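Section 3. Tabletop Tidying (Clesari Two-Arm Unit)

3.1 Scope

This section covers setting up and running the table-clearing routine. It applies to units with control software 3166 or later. For floor items, laundry and dishes, see the Nutar task supplement; those routines are not supported from the tabletop menu.

Read 3.2 before the first run, even if the unit was set up by a Flomerthorpe installer. The installer checks arm travel and the stop button. The installer does not teach the unit your table.

3.2 What the routine can and cannot do

The unit can pick up, move and set down single rigid items that it can reach from its parked position. It can slide a flat item a short distance and turn a tube or bottle to face a set direction.

Soft, coiled or very thin items are handled with less certainty. Rope, cord and small sachets may be dropped, or may be picked up along with part of the table cover. Plan to finish these by hand.

The routine does not judge what is trash. Anything without a taught destination is left where it lies.

3.3 Preparing the table

1. Park the base square to the near edge of the table and lock it.
2. Lower any hanging cloth so that it does not touch the base.
3. Route floor cables away from the base. Do not run them under the locking feet.
4. Pull the table cover flat. Folds are sometimes read as objects.
5. Close laptops and unplug them.
6. Tighten all caps. An item lying on its side is acceptable; an open one is not.

CAUTION: Do not leave glassware, knives or hot drinks on the table during a teaching pass or a run.

3.4 Teaching pass

1. Select TEACH, then TABLE.
2. Keep hands clear while both arms move to the ready position.
3. When the unit asks for an item, touch it on the screen and enter a name. Use a different name for each copy of the same product, such as TOOTHPASTE A and TOOTHPASTE B.
4. Guide the hand to the item by the wrist, not by the fingers.
5. Press HOLD, guide the hand to the destination, and press RELEASE.
6. Repeat for up to 14 items.

Note: Large flat items should be taught first. A closed laptop is taught with the fingers resting on the lid, and the unit slides it instead of lifting it.

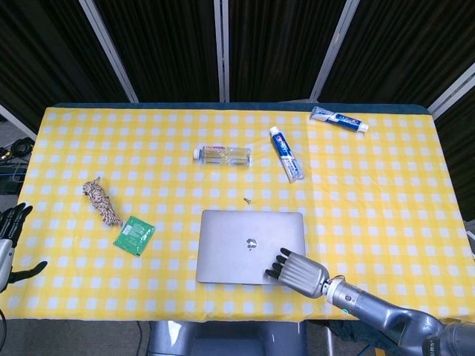
Can the unit be left to clear a table while the household is out?
Leave it only with an adult in the room. The routine stops and waits when a grasp fails, and it can't tell a dropped item from a missing one.

3.5 Running the routine

1. Select RUN. The unit looks over the table and lists the items it recognizes.
2. Check the list against the table. Remove any wrong entry.
3. Confirm. Each item is tried 2 times, then skipped.
4. At the end, clear skipped items by hand and select DONE.

Speed is fixed. A person will clear the same table faster in nearly all cases – the routine is meant for users who can't reach or grip well, and for repeat work where the layout changes little.

3.6 If a run stops

GRASP LOST: Put the item back upright or flat and select RETRY.
SURFACE MOVED: The cover has shifted. Smooth it and repeat the teaching pass.
REACH LIMIT: Move the item closer to the near edge. Do not move the base during a run.

Section revised November 21, 2025. Text: Aurora Abreu. Technical check: Ferenc Erdős.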